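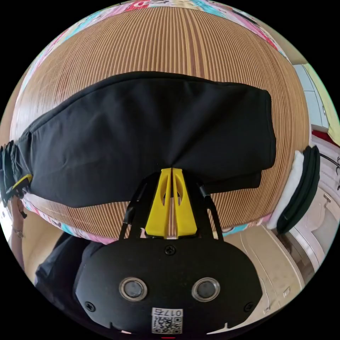 Gripper fingers closed on the lower edge of a black fabric band, with a small crease at the contact.

Most planning stacks I review still treat cloth as a rigid body with a bad pose estimate. The perception module returns a box, the planner returns a trajectory, and the error is passed to whoever tunes the controller.

I think the fault is in the interface. A pinch on the edge of a soft band has no useful six-number pose. It has a contact line, a fold direction and some slack, and none of these fit the message type we inherited from bin picking.

At Clorusis we logged 740 edge grasps through the Tunus planner. Of those, 229 were rejected for pose drift while the fingers still held the cloth. The planner was checking the wrong quantity. We replaced the pose check with 2 fields, grip width and local crease angle, and the rejections fell to 13 on replay.

Replay is weak evidence, and crease angle is noisy on black fabric. I would still change the message type before training another model. The Pollumley branch has the draft, without tests for striped backgrounds.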